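Preguntas frecuentes: clasificación y doblado de prendas
Servicio de lavandería Vorneo
Última revisión: 2022-06-13

Esta página recoge las consultas más habituales sobre la preparación, el doblado y la devolución de ropa. Las condiciones de recogida y las tarifas se publican en páginas aparte.

¿Qué prendas se admiten?
Ropa de punto, forro polar, fieltro, algodón y mezclas sintéticas. No se admiten cuero, ante, pieles ni prendas con relleno de pluma. El peso máximo por bolsa es de 16 kg. Las bolsas que superen ese peso se dividen en dos pedidos y se facturan por separado.

¿Hay que separar la ropa por colores?
No es obligatorio, pero acelera la entrada. Si las prendas llegan mezcladas, se separan en tres grupos: claros, oscuros y tonos intermedios. El turquesa, el verde azulado y el gris medio se tratan como tonos intermedios. El negro va siempre con los oscuros.

¿Cómo se tratan el forro polar y los tejidos afelpados?
Se lavan del revés, a 30 grados como máximo y sin suavizante. El suavizante apelmaza el pelo del tejido y reduce su capacidad de aislamiento. No se planchan. Para doblarlos se extienden sobre una superficie lisa, se alisan las arrugas con la mano y se pliegan sin presionar el canto, de modo que el pelo no quede marcado. 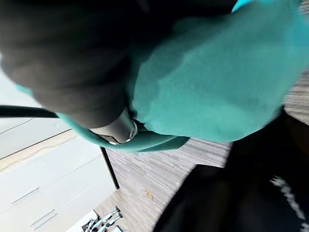
¿Por qué mi jersey vuelve enrollado o plegado, y no en percha?
El punto acanalado cede con su propio peso si se cuelga. Las prendas de este tipo se devuelven plegadas a lo ancho, siguiendo la dirección del canalé, o enrolladas desde el bajo. Las perchas se reservan para camisas, americanas y vestidos de tejido plano.

¿Qué ocurre con las prendas que llegan enredadas unas con otras?
Se separan a mano antes de clasificarlas. No se tira de las mangas ni de los cordones. Primero se localiza el punto de enganche, que con frecuencia es una pieza metálica: una anilla, un cierre o el tirador de una cremallera. Después se libera esa pieza y se retira la prenda superior.

El caso más delicado es el de un punto gris sobre un tejido negro. En el fondo oscuro los pliegues se distinguen mal y es fácil tomar el borde de una prenda por el de la otra. Conviene seguir con los dedos el borde enrollado hasta encontrar el puño o la costura.

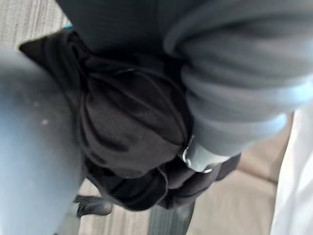 Una vez separadas, las dos prendas se revisan por ambas caras. Los hilos sacados se anotan en la ficha del pedido y se comunican al cliente antes del lavado. No se cortan en ningún caso; se pasan al revés con una aguja de ganchillo fina.

¿Debo retirar anillas, broches y tiradores?
Solo los desmontables. Los fijos se cubren con una funda de algodón durante el lavado. Las cremalleras deben entregarse cerradas y los cordones anudados por los extremos. Las piezas sueltas que aparezcan en una bolsa se devuelven en un sobre con el número de pedido.

¿Cómo recomiendan guardar la ropa en casa?
En cajones, el punto y el forro polar se colocan en vertical, con el pliegue hacia arriba. Para un cajón de 16 cm de altura interior, el paquete doblado no debería superar los 15 cm. Las prendas oscuras se guardan aparte de las afelpadas, que sueltan fibra durante los primeros lavados.

¿Qué plazo hay para reclamar?
El plazo es de 25 días naturales desde la entrega. La reclamación debe incluir el número de pedido y una descripción del defecto. Las gestiona Agnes Rønning, del departamento de calidad. Las consultas sobre tejidos especiales se dirigen a Kazimír Dvořáček, extensión 38.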